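Ticket: Fruit tray marks the bed and the fruit goes soft too early
Opened: 2025-03-25
Opened by: Levente Kiss
Assigned to: Sylvie Penner
Location: Trerkmont guest house, room 7
Status: Waiting for answer from supplier

Levente Kiss wrote:
Hello Sylvie. I have two problems with the green metal tray from Meltar, the one we use for welcome fruit. First, when the tray stands on the bed it leaves a line on the duvet cover. The line is gray and thin, and it is in the shape of the bottom edge. I washed one cover at 30 degrees and the line did not go out. Second, the apples become bad faster than the oranges. In room 7 I had to change apples after 3 days, but the oranges from the same delivery were still good.

Please tell me if I must stop using the tray. I have guests coming and I would like to keep the fruit.

Sylvie Penner replied:
Thank you, Levente. Please do not use bleach on the cover. Can you put something between the tray and the duvet, and tell me what kinds of fruit are together? Also please check if the bottom of the tray has a rough place. Pull a dry white cloth along the edge and look at the color after.

Levente Kiss wrote:
I did the cloth test. The cloth became gray on one long side, and on the other sides it stayed clean. So I think the paint is worn there and the metal rubs off. For now I put a sheet of pink plastic under the tray, over the duvet. Apples, oranges and a dark plum are all in together, without any paper.

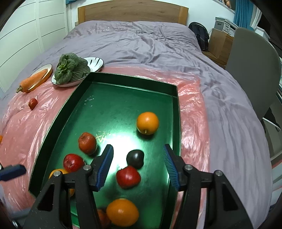 One apple has wrinkled skin and looks bruised, and the others are shiny. I will take the bad one out today. I did not wash the fruit before, I only wiped it with a towel.

Sylvie Penner replied:
Then I would do this:
1. Leave the plastic where it is until we have an answer about the tray.
2. Remove any apple with soft skin the same day you see it.
3. Keep apples and plums away from each other – a ripe one makes its neighbor ripe too.
4. For the cover, try a little dish soap on the line, wait 30 minutes, then wash again.

I wrote to Orlando Guzmán at Meltar about the worn edge.

Levente Kiss wrote:
The soap helped, but not completely. One corner of the line is still there if you look from the side. Demyd Pasichnyk says felt strips under the tray could be better than plastic, because plastic slides when somebody sits on the bed. He has some strips left from the chairs in the breakfast room. May I glue them, or does this cancel the warranty?

Sylvie Penner replied:
Please wait with the glue. I asked Orlando this question too and I will write here when he answers.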